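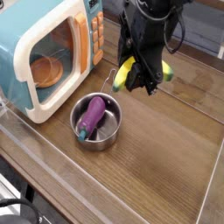 *Nektarios Gkikas and Theano Stefanou, Balaskas Centre for Home Recovery, Zamstead*

## 3. Setting and methods

### 3.1 The discharge service

The study took place at Villine Hospital, which serves the town of Zamstead and the villages to the north of it. Patients aged 65 and over who go home after a stay of two nights or more are offered a telephone call from a nurse. The call asks about pain, medicines, sleep and getting about the house. Until the period studied here it had no fixed questions on eating, though nurses could write down anything the patient raised.

We added a short set of questions on meals to the call sheet in June. They asked what the patient had eaten the day before, who had prepared it, and whether any meal had been missed. A last question asked whether the patient could stand long enough to heat food and carry it to where they ate. Wording was tried out with patients on one ward and changed twice before use. The word "cook" was dropped at this stage, as several people said they did not cook but did heat things up.

### 3.2 Records

Call sheets were typed into Joltari, the hospital's own records system, by the nurse who made the call. We drew all sheets from the 10 wards that took part, giving 3689 records. A record was kept if the patient had gone to a private home and had answered at least one question on meals. Calls answered by a relative were kept and marked as such – they are reported separately in Section 4.

Free-text notes were read by both authors. The first author sorted them under headings drawn from an early reading, and the second author sorted the same notes without seeing the first set. Where we differed we read the note again together. Most differences concerned notes in which a patient had eaten very little by choice, and we settled on a separate heading for these.
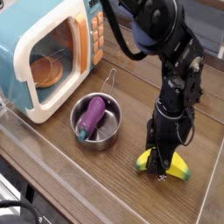
*Page last changed: 19 Oct 2021*

**Figure 1.** Light blue toy microwave with a bowl on the orange plate.

### 3.3 Home interviews

Patients who said they had missed a meal were asked if they would take part in an interview at home. Visits were made by four interviewers, all with nursing or dietetic training, and none of whom had cared for the patient in hospital. Interviews lasted roughly 10 minutes at the shortest, and the longer ones were done over two visits if the patient grew tired.

The interviewer worked from a list of topics: shopping, storing food, heating it, carrying it, appetite, and eating alone or with others. Patients could take these in any order. Notes were written by hand during the visit and typed up on the same day. We did not weigh patients or ask to look in cupboards or fridges.

### 3.4 Limits of the data

Patients who did not pick up the telephone after three tries are missing from the records, and they may well differ from those who did. The sheet covers one day's eating only. A patient who ate poorly that day could have eaten well all week, and the reverse is also possible. Nurses also varied in how much they wrote. On two wards the free-text box was often left blank, and we have not tried to fill these gaps from other notes.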